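Unit 6. Land, consent and community opposition

Reading for this unit: Farkas, chapters 3 and 4; Au, "Notice and Silence" (course packet). Bring both on Tuesday. The discussion section will use the Drullis case only, so read that part of the packet first.

6.1 Terms

Communal tenure. Land held by a defined group under rules the group sets or inherits. Individual households may have use rights to plots. They usually cannot sell those plots to outsiders without a vote of the members.

Assembly. The body of members entitled to vote on the land. Membership lists matter a great deal in practice. A list may be decades out of date, may leave out women who inherited use rights, and may still carry the names of people who have died or moved away.

Consultation. A procedure in which the state or a company presents a project and receives comments. It does not by itself require agreement.

Consent. Agreement by the body with authority over the land. The word "free" excludes threats and payment for votes. "Prior" means before permits are issued. "Informed" means that the members had the relevant documents in a language they read or could have read to them.

Students often use consultation and consent as if they were the same. On the written assignment this costs marks. 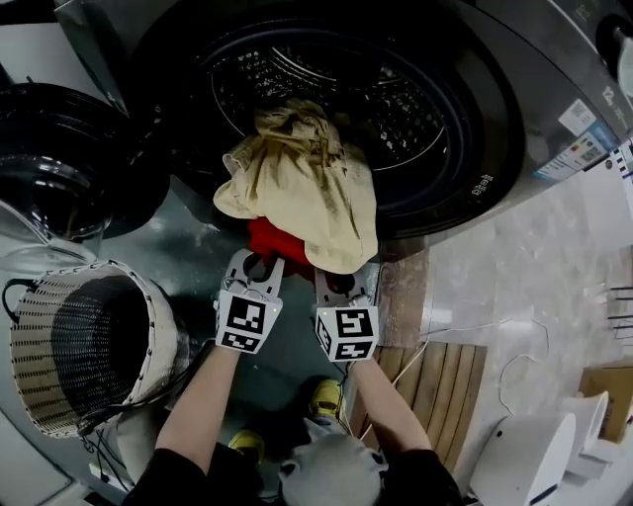
6.2 The Drullis case

The Drullis reservoir was proposed by a state water agency, with construction to be contracted to Coutinho. The planned flood area covered farmland held in common by the community of Homside and part of the grazing land of Prurnia, which lies upstream.

The Homside membership list had 290 names. The agency called an assembly in April and recorded 273 votes in favor. Opponents challenged the record on 2 grounds:

(a) Quorum. The meeting was moved to the district seat, a half-day trip for most members. The opponents argued that attendance at the level recorded was not possible given the transport available.

(b) Identity. Several signatures belonged to people listed in the civil registry as deceased.

The agrarian court annulled the assembly on the second ground and did not rule on the first. Note the effect of this. The annulment left open whether an assembly held far from the land is valid, and the agency's next notice again named the district seat.

Prurnia was never consulted. The agency's position was that its land would be affected only in years of high water. Farkas treats this as the weaker part of the agency's case; Au does not discuss it.

6.3 Forms of opposition

Farkas sorts the actions taken at Drullis into three groups. The sorting is by the institution addressed.

Legal. Petitions to the agrarian court, requests for documents, and a suit to suspend the environmental permit. Slow, and dependent on outside lawyers. The suspension was granted after the access road had already been cut.

Physical. A roadblock at the river crossing, kept up in shifts. The block stopped survey crews and also stopped the bus, which caused disputes with villages that had no position on the dam.

Public. Marches to the state capital, the largest with 800 people by the organizers' count. The state gave no figure.

The groups overlap. Charges brought over the roadblock moved the leaders into criminal court, and their legal fund was then spent on defense. Au calls this "displacement of venue." You should be able to define the term and give one instance of it from the packet.
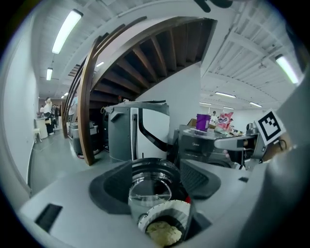

6.4 Divisions within the community

Early accounts describe Homside as united against the reservoir. Farkas's interviews do not support this. Households with river plots opposed it almost without exception. Households on the ridge, whose land would not flood, were split, and younger members without plots were the group most open to the offer of construction jobs.

Compare Au, who reads the split as a product of the agency's payments. The two accounts can be tested against each other on timing. If Au is right, the ridge households should have been opposed before the payments began. The minutes in the packet cover only part of that period, and page 14 is hard to read in the copy.

6.5 Questions for section

Who should decide which list of members is valid, and at what stage?

Does an annulled assembly leave the parties where they started? Consider costs as well as legal status.

Was Prurnia an affected party under the definition given in Unit 5?

Written assignment: two pages, double spaced, on any one of the above. Cite the packet by page number. Papers are due at the start of section.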